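I pack mixed snack boxes at Gokau, in the Clustley warehouse. Four of the packing stations went over to arms in June and a few people have asked what it's like. Thread, written on my breaks, so it may jump about.

What the job was: a tote comes down the line, a screen lists what goes in the box, you walk the shelves, pick, pack, tape, next. 789 different items when I last looked at the stock list. Wafers, boiled sweets, jellies, cakes, a lot of it imported and most of it wrapped in something shiny.

The arms came from Fomeck. They run on software called Goel, and everybody on the floor now says "Goel" for the whole thing, arm included. "Goel's stopped again." Fomeck's engineers gave up correcting us in the first week.

They're good with boxes and tins. Anything with flat sides and a bit of weight, fine. Twisted wrappers are the trouble, along with pouches, because the contents slide to one end and the bag folds over the finger.

When an arm misses twice the item goes down a side chute to a person. Chute duty is what most of the old packers do now. You stand in one place and get only the awkward things. I'd say it's easier on the feet and worse on the neck.

The walking is gone, and I didn't expect to mind. I used to talk to people on the walk. Now I talk to whoever is on the next chute, and you can't hear much over the belt.

Pay, as I've been asked twice: same hourly rate. The pick bonus went, as there's nothing left to base it on. A flat supplement replaced it. For the quick packers that's a drop, for the slower ones it's a small rise, and the canteen has been divided accordingly.

Headcount: no redundancies. Two agency contracts weren't renewed and the evening shift was folded into the late one. Management calls that no change. The agency lads would call it something else.

Then there's the new bit of work, which I do two days a week. Grip recording. You hold a gripper in your own hand, pick a packet up the way you'd want the arm to do it, put it down, and do the next one. It can be done at home, and I've mostly done it on a bed.

You start with a few packets lying about loose. Straight rows don't help, as nothing comes down the belt in a straight row. Take one, hold it, set it back somewhere else.
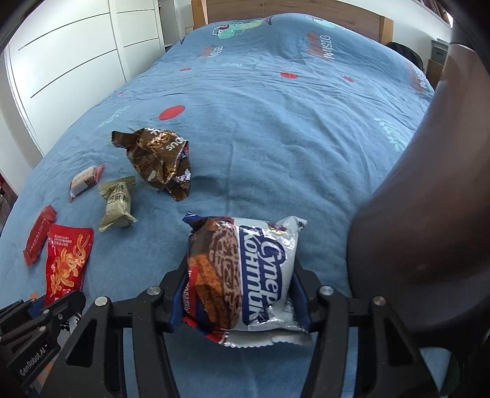

A Super Kontik in the jaws, with the next few waiting on the duvet.

Flat packets like that want a light squeeze from both sides. Too little and they slide out, too much and you've cracked the biscuit. My hands knew that already from years of packing. Doing it through the gripper took me most of a week to learn.

Soft surfaces are useful too. A duvet has creases in it and gives under the packet, a bit like the padded trays we use for the breakable stuff. On a hard table you get lazy and scoop.

The glossy wrappers catch the light from the window, so I try to do some in the morning and some after tea with the lamp on. They want both.

Ruby-Lee Tuhiwai was on the chute next to mine and does recording full time now. She likes it. She has small kids and can fit it round school. She also told me she misses having a shift that ends, because there's always another batch she could be getting on with.

My own feeling is mixed. It's the first time in this job that how I pick something up has counted as a skill. I'm also aware what the recordings are for. If they work, the chute gets quieter, and I'm on the chute the other three days.

I put that to Banafsheh Khosravi, our shift lead, at the Monday meeting. She said she couldn't promise anything past the spring and wasn't going to pretend to. I preferred that to the poster in the corridor.

What we've asked for in writing: recording hours paid at the full floor rate, a limit on how long you can be kept on one chute, and proper training for anyone who wants to move to arm maintenance. We've got the first. The second is "being looked at". No answer on the third.

The chute limit matters most to me. Standing still for a whole shift handling the leftovers is a new kind of tired — it's in the shoulders and behind the eyes. Swapping every hour would sort out a lot of it.

One practical thing for anyone about to start on recording. Change hands. The gripper isn't very heavy but you're holding it out in front of you the whole time, and your wrist will let you know by evening.

And no, we don't get to eat the stock afterwards. It goes back in the bag for the next session. Some of those sweets have been picked up more times than I can say.

Back on at two. I'll answer questions tonight if there are any, except about the bonus, which I've gone over enough.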